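Hudent Opens Breakfast Table Line to Home Buyers

RELEVTHORPE, October 2019 - Hudent, the tableware and kitchen goods company, will begin selling its Skimangate breakfast line directly to households this month. The line was previously sold only to small hotels and guest houses.

Skimangate covers the things people reach for first in the morning: plates, bowls, oven mitts and table linens. All pieces are sold singly, so a buyer can replace one plate without paying for a full set. The first run for home buyers is 3000 plates and 2000 bowls.
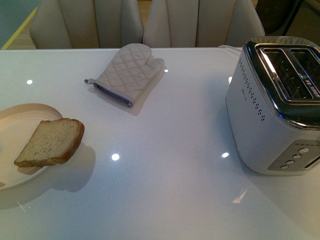 The company decided to open the line after guests at several inns asked where they could buy the plates. Hudent kept the same shapes and the same glaze for the home version. The only change is the packaging, which now holds one piece per box and uses paper padding in place of foam.

Orders can be placed at the Hudent store in Relevthorpe or by mail. Mail orders of up to 300 pieces ship from the Nasrallah warehouse within one week. Larger orders are quoted separately.

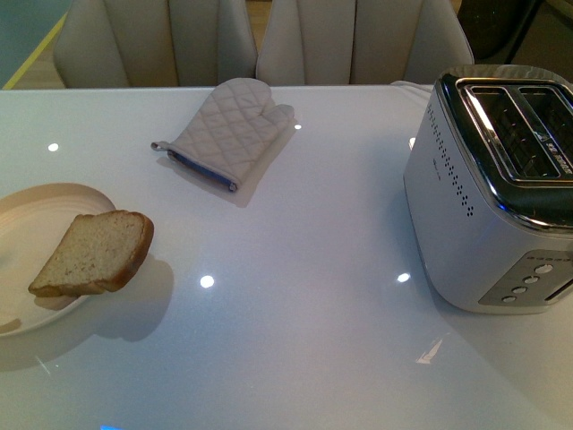

Oven mitts are sold one at a time, for either hand. Hudent tested several kinds of stitching before settling on the present pattern, and hotel kitchens have used the mitts since March. The finished mitt is quilted in diamonds, with a dark blue trim at the cuff and a small loop for hanging. Replacement mitts will stay in stock as long as the line is sold.

The plates have a raised rim and come in one color, cream. They are meant for toast, pastries and other small servings.
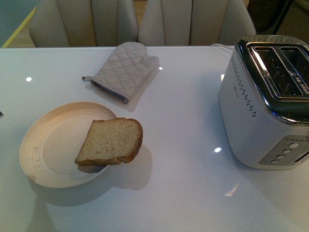 A slice of bread on a cream plate, with a quilted oven mitt and a two-slot toaster.

Toasters and furniture are not part of the line.

Bowls are listed under item number 1416 and are sold in a single size. Store staff can set aside bowls for customers who want to compare several before buying.

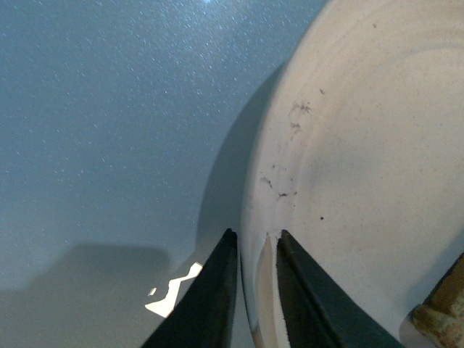 Glazed pieces vary, and Hudent does not sort them by shade. Buyers who want a close match should choose in person at the store. Fine gray dots in the off-white surface and faint rings around the inside are features of the ware and are not grounds for a return. Chips and cracks are covered, and damaged pieces will be exchanged with proof of purchase.

The Skimangate line will be on display at the Relevthorpe store during regular hours. Printed price lists are available at the counter or by mail on request.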